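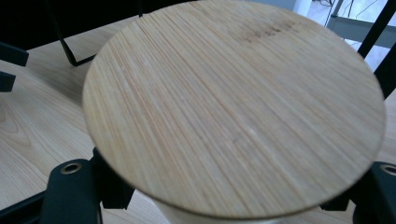 *Fig. 1. A round bamboo lid.*

# Does bamboo kitchenware deserve its green label?

## Why I chose this

Bamboo gets sold as the answer to plastic. It is on steamers, chopping boards, toothbrushes, socks and the little cups by the till at the Caltex garage near college. The word "eco" is nearly always printed close by. I wanted to know how much of this holds up when you look at the sources, and how much is just a nice pale colour and a leaf on the packet.

My starting view was that most of the claims would be overblown. I have tried to be fair, but I should say that now so the reader can allow for it.

## What I did

I read the packaging and web pages for 14 bamboo products on sale locally, most of them from two shops, Kimotell and Hesevau. I wrote down every claim about the environment, word for word, then sorted the claims by whether the seller gave anything to back them up. I also read what I could find on how bamboo is grown and glued, and sent a short list of questions to both shops. Hesevau replied. Kimotell sent an automatic message and then nothing.

I left out clothing after the first week. Bamboo fabric is usually a kind of viscose, made by dissolving the plant in chemicals, and it would have needed a report of its own.

## What the labels said

I found 30 separate claims. Of those, 28 came with no source, no figure and no certificate. The other two mentioned a forestry scheme, and only one gave a code that could be looked up.

The most common claim was that bamboo "grows fast". This is true. Some kinds grow very quickly indeed, and the plant comes back from its roots after cutting, so it doesn't need replanting like a pine does. But fast growth tells you about the field and very little about the finished object. A stem that shot up in a season may still be boiled, bleached, pressed, glued and shipped across the world.

The next most common was "natural". I gave up trying to decide what this meant. It was used for a plain steamer and also for a cup made from bamboo powder set in melamine resin, which is a plastic. Cups of that sort have been taken off sale in parts of Europe over worries about what passes into hot drinks. The one I looked at had "plastic free" on the front and the resin in small print on the base.

"Biodegradable" was used for several chopping boards. A bare stem will rot. Whether a board held together with glue and coated in lacquer will do the same in a home compost heap is a different question, and the labels didn't touch it.

## The plain steamer

The traditional woven or slatted steamer comes out of this better than I expected. Many need little or no glue, and they are held together by pins, binding or the weave. One range, sold under the name Ông, said how its steamers were fixed together and asked buyers not to put them in the dishwasher, which struck me as more useful than any leaf symbol.

Even so, I don't think the case is closed. A steamer that goes mouldy in a damp cupboard and is thrown out within a year may well be worse than a metal one that lasts for decades. I found no figures I trusted on how long people keep them. Hesevau told me theirs last "for years with care". That is a seller talking, and I have given it the weight it deserves.

## Transport and land

One web page said that a single container could hold around 3,000 steamers and that shipping was therefore "almost carbon free". The page gave no working. Sea freight is low per item, that much is fair, but it leaves out the lorries at both ends and the drying ovens.

Land use worried me more. Where demand rises, mixed woodland can be cleared to plant bamboo alone, and a hillside with one plant on it is poor habitat however green it looks from the road. None of the labels mentioned where the bamboo was grown beyond the name of a country.

## Weak points in my work

My sample is small and comes mainly from two shops. I can't test glue or coatings, so I relied on what was printed. I also only read sources in English, and most bamboo is grown in places where the best records probably aren't.

If I did this again I would start in September and not after half-term, and I would ask people how old their own steamers and boards are.

## Findings

Bamboo is a decent material with some real points in its favour. The labels I read mostly don't prove them. I would trust a plain, unglued item with care instructions over anything that says "eco" three times, and I would keep using the pan I already own.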